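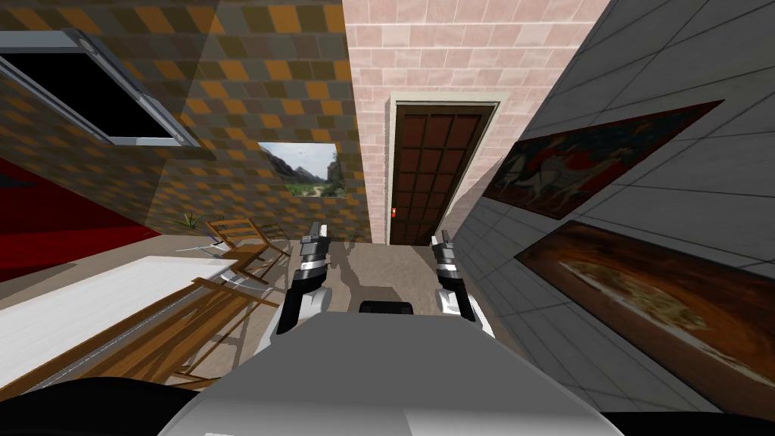 What is in the Giltholm set?
Exhibitor and tooling records from the Giltholm rotorcraft maintenance show, one row per item shown on a stand, 1,716 rows in all.

Giltholm Show Tooling Records, README
Last edit October 2, 2024

Quick notes so people stop emailing. Will tidy up later.

Files
items.csv - main table, one row per tool, kit or ground support item
stands.csv - one row per stand, joins on stand_id
kits.csv - what goes in each kit, joins on item_id
notes.txt - odds and ends, read it before you file a bug

Columns in items.csv
item_id - text, keep the leading zeros. Excel eats them.
stand_id - see above
maker - as printed on the stand sheet, not cleaned
category - torque, rigging, blade handling, borescope, hoist, cart, other
airframe - free text, messy. "All light singles" is a real value
calibrated - y / n / blank. Blank means the sheet didn't say, don't read it as n
weight_lb - pounds. Shipping weight if that's all they gave us, flagged in weight_src
list_price - US dollars, often blank. Show discounts not included

Where it came from
Stand sheets handed in by exhibitors at the July show, typed up by hand, then checked against the Skanari floor plan export. Prornico did the first pass on categories. Second pass was us. Where the two disagreed we kept ours and put theirs in category_alt.

Blade handling is the weak spot. Slings, racks and covers all got lumped together in the first pass and I only split out around 200 of them before the deadline. Rest are still under blade handling with a blank subtype.

Known problems
- Gilani stands show up twice, once under the old hall number. Use the row with active = 1
- 20 rows have a weight but no unit on the sheet. Left in, weight_src = unk
- kits.csv is missing contents for the hoist inspection kits, sheets came in as bad scans
- some airframe names have trailing spaces. strip before you join
- a few makers spelled two ways, didnt want to guess which was right

Not in here
No contact details, no badge scans, no visitor counts. Sales leads were never collected so please don't ask. No part approval status either. Do not use this to decide if a tool is OK for a maintenance task, go to the manual for the aircraft.

Loading
UTF-8, comma separated, header on line one. Read every id column as text. Dates are year-month-day. Quotes inside item names are doubled, most readers cope fine.

Changes
v3 - fixed stand joins, added category_alt, dropped the empty color column
v2 - prices added, calibration column seperated from the notes
v1 - first dump

Use
Free for research and in-house planning. Credit "Giltholm Show Tooling Records" plus the version number. Don't resell it. Corrections go in the issue tracker with the item_id and a scan of the stand sheet if you have one. Next version whenever the hoist sheets get rescanned.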